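手持夹爪对比测试参与者招募通知

招募单位:Drirkach 操作技术实验室
项目名称:Sillel 手持夹爪与控制方式对比研究
项目负责人:Marianna Kaczorowski
报名截止:八月最后一个星期五 17:00

因研究工作需要,本实验室现面向社会公开招募手持夹爪操作参与者,并同期招聘测试助理。有关事项通知如下。 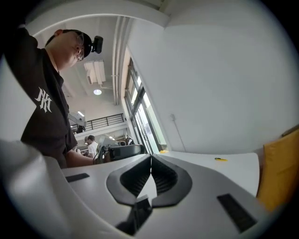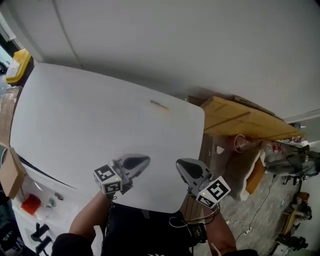 手持夹爪桌面操作。第二张图中,双手各持一只夹爪,夹爪侧面装有定位标记方块。

一、项目背景

Sillel 项目研究人员手持夹爪完成桌面操作时,夹爪结构、相机位置和控制方式对动作质量的影响。操作过程中采集的图像与位姿数据,经整理后用于机械臂操作策略的训练,并在实验室的双臂平台上进行复现测试。

项目前期完成了单手夹爪的初步比较。参与测试的人员反映,同一任务在更换指垫或改变相机安装角度后,操作手感和完成时间均有变化,但前期参与人数有限,操作者之间的差异又较大,现有数据不足以支持夹爪的定型选择。本阶段将测试扩展到双手操作,并扩大参与者范围,使不同手型、不同惯用手以及有无相关经验的人员均有代表。

二、测试内容

本阶段共设四个测试单元,每名参与者原则上应完成全部单元。

单元一为夹爪对比。参与者依次使用 Hirose 型与 Trerkus 型两种夹爪,完成抓取、放置、翻转和插入任务。两种夹爪的指垫形状、开合行程和扳机力度不同,使用顺序由系统随机分配。任务物品包括细杆、软布、薄片和小型盒体。

单元二为双手协同。参与者双手各持一只夹爪,完成物品交接、布料对折、一手固定一手旋拧等任务。本单元重点记录双手之间的配合时序,以及夹爪相互遮挡时位姿跟踪的稳定程度。

单元三为相机配置对比。在夹爪相机之外,分别加用头部佩戴相机和固定机位相机,比较各配置下操作区域的可见范围。参与者需按工作人员要求佩戴帽式相机,并在更换配置后重复同一组任务。

单元四为控制方式对比。参与者先以手持夹爪完成任务,再通过主从控制器遥操作机械臂完成同一任务。遥操作部分全程由测试工程师在场监护,机械臂运行速度受到限制,参与者不进入机械臂的运动范围。

三、参与者条件

(一)年满十八周岁,具有完全民事行为能力;
(二)双手及手腕活动正常,近期无手部、腕部或肩部损伤;
(三)裸眼或矫正视力能够满足近距离桌面操作需要,可佩戴框架眼镜;
(四)能够理解中文口头及书面操作说明;
(五)能够按约定时间到场,并完成至少三次测试;
(六)与 Hirose、Trerkus 两种夹爪的研制和销售单位无雇佣或利益关系。

不要求具备机器人或工程专业背景。左利手人员、从未使用过手持夹爪的人员,以及从事装配、缝纫、餐饮备料等手工工作的人员,本次招募中优先安排。

佩戴植入式电子医疗设备者,请在报名时注明,由项目组与本人沟通后确定可参加的单元。易因佩戴头部设备而感到不适者,可申请免除单元三中的帽式相机部分,其余单元照常参加。

四、时间与地点

测试在 Drirkach 操作技术实验室测试区进行。具体地址、入场路线和停车说明随确认通知一并发送。

每次测试时长三小时,含设备佩戴、练习、正式测试和休息。上午场九时开始,下午场十三时三十分开始。参与者可在报名表中填写可到场的时段,项目组将尽量按照所填时段安排。同一参与者的两次测试之间至少间隔一天。

首次到场时另需完成知情同意书签署、手部尺寸测量和安全说明,请提前十五分钟到达。

五、到场要求

请穿着袖口不宽松的上衣和包覆脚面的平底鞋。长发应束起。测试前请取下戒指、手链、手表等可能影响握持的饰物,实验室提供带锁储物柜。测试区内不得饮食,休息区备有饮水。

测试期间夹爪与线缆的连接、标记方块的安装及相机的调整均由工作人员负责,参与者请勿自行拆装。如发现夹爪卡滞、扳机异常或线缆牵扯,应立即停止操作并告知在场人员。

六、报酬与保障

参与者按次领取参与报酬,标准在确认通知中列明,并随测试次数结算。完成全部四个单元者,另行发放完成补贴。因设备故障导致当次测试中止的,仍按完成一次计算。

测试期间实验室为参与者投保意外伤害保险。参与者可以在任何时候退出,无需说明理由,已完成部分的报酬照付。任务完成快慢和成功与否不影响报酬。

七、数据采集与个人信息保护

测试中将采集夹爪相机、头部相机和固定相机的图像,夹爪的位姿与开合数据,以及遥操作过程中的控制器信号。图像中可能出现参与者的手部、前臂、衣着或面部。正式入库前,项目组对图像中的面部进行模糊处理。

姓名、联系方式和结算信息与测试数据分开保存,测试数据仅以编号标识。参与者可在最后一次测试结束后五个工作日内,以书面形式要求删除本人的测试数据。逾期后数据进入汇总处理,不再单独提取。

对外发表的研究结果仅使用汇总数据。如需公开使用能够辨认参与者本人的图像,项目组将另行征得书面同意,不同意者不影响参加测试。

八、测试助理岗位

项目同期招聘测试助理两名,聘期与本阶段测试一致,按半职安排。

岗位职责:
1. 按测试方案布置桌面和任务物品,每轮任务后将物品恢复至起始位置;
2. 协助参与者佩戴头部相机、握持夹爪,并宣读标准操作说明;
3. 每场测试前检查夹爪指垫磨损、标记方块紧固和相机时间同步情况,填写检查表;
4. 记录任务起止、掉落、重试及设备异常,当日完成记录核对;
5. 协助测试工程师完成相机标定和夹爪更换。

任职要求:
1. 机械、自动化、计算机、人因工程或相近专业大专及以上学历,在读研究生亦可应聘;
2. 能够熟练使用 Linux 基本命令,具备 Python 脚本阅读和简单修改能力;
3. 工作细致,能够严格按照书面流程执行,不以个人判断更改测试步骤;
4. 有相机标定、动作捕捉或机械臂使用经验者优先;
5. 符合本通知第三条第六项关于利益关系的规定。

测试助理在聘期内不得同时作为参与者报名。

九、报名与应聘方式

参与者请在实验室网站“招募”栏目下载并填写《Sillel 项目参与者报名表》,注明惯用手、可到场时段及有无手持夹爪使用经验。应聘测试助理者,请提交个人简历和一份能够反映本人实验或测试工作经历的材料,篇幅不限。

报名材料由项目组统一受理。参与者确认通知将在报名截止后以电子邮件发出,未入选者列入候补名单,如有时段空缺将依次联系。测试助理岗位的面试在实验室现场进行,内容包括简短问答和一次夹爪检查流程的实际操作。

关于测试内容、无障碍设施或个人信息处理的咨询,可通过网站“联系我们”页面提交,注明“Sillel 项目,Marianna Kaczorowski 收”。

本通知由 Drirkach 操作技术实验室负责解释。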